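Home | Visits | Shop Floor | Reviews | Archive | Contact

Search this site Enter keyword Go

Visits: An afternoon with the drive pullers at Pernberg
October
By Harsh Rastogi

I went to the Zamero open day because a customer of mine keeps asking whether we should stop taking apart old desktop PCs by hand. I run a small refurbishing shop. I have seen plenty of slick videos and I don't buy equipment from videos, so I drove to Pernberg to stand next to the thing.

Zamero has one long room for this work. The arm they are training has a two-part black gripper with more bolts in it than I would like to keep tight, and a small camera near the wrist. The job they want it to learn is getting hard drives out of old towers, cables first. A person shows it how, over and over, and the recordings go to a firm called Cumoten that does the software side. The pitch on the flyer was "teach it like a new hire." I have trained new hires. Most of them had it by lunch.

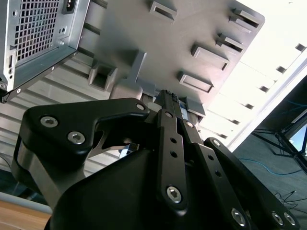

They have 3383 recorded runs so far, according to the woman who gave the talk. I asked how many of those ended with a drive out and nothing damaged. She said they keep the bad ones too, for a reason I only half followed, and that she'd have to get back to me on the split. I left a card.

What I did like was watching the operators. There are two ways to show the arm a move. You can take hold of it and push it where you want, or you can drive it from a hand controller a few feet away. The older operator, a man everyone called Gunn, does nearly all his runs by remote. He says pushing the arm around is fine for the big moves and hopeless once you are down among the wires, and after watching him line up on a SATA plug I believe him. He goes in slowly, backs out, turns the wrist a little, goes in again. It is patient work. It is also a skilled man spending a long time on a plug I pull with two fingers.

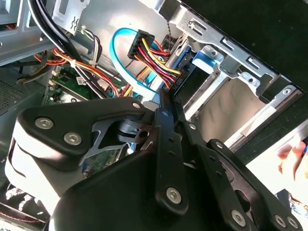

So does the arm feel how hard it is pulling?
Only through the motors, and the operator feels none of it. He goes by eye, and he told me the learned version will be doing the same.

That bothered me more than anything else I heard. Old power connectors stick. You rock them, and you know from your fingertips when one is about to let go. If that never makes it into the recording, I don't see how it gets into the robot -- and I asked this twice, in slightly different words, and got the same friendly answer about more data.

The towers I saw were also kinder than mine. In the one on the bench, someone had tied the colored power wires with white zip ties, and the drive had a nice blue plastic latch. Half of what comes through my door has a stripped screw and a wad of dust where the drive should be.
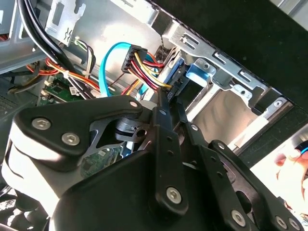

What they say it will cost

No price yet. The talk mentioned 70 demonstrations for each new case style, which sounds small until you think about how many case styles there are. At Gunn's pace I'd guess around 2 working days for a set, and that is with Gunn. I asked who would do it at a shop like mine. "You would," was the answer, and they would lend me the controller.

I did get a turn with it. Left and right are easy. Depth is miserable. I was sure I was touching the plug and I was well short of it, and the young guy beside me kept saying "down, down, more." After a few tries I got the fingers somewhere near where they needed to be and handed the controller back. I would want a week of practice before anybody saved one of my runs as a lesson for anything.
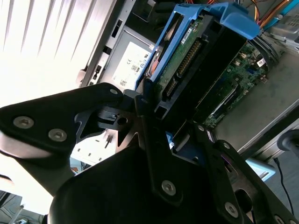 Would I go back?

Yes, in a year, if they let me bring my own towers. I told them so and they didn't flinch, which counts for something. I'd want to see the arm work alone with no one at the controls, on a case it hasn't met, and I'd want to pick the case. There was none of that on the schedule this time.

Parking is behind the building and fills up early. The coffee was free. They are mailing me the split on those runs, and I'll add it to this page if it comes.

Previous visit | Next visit | Back to top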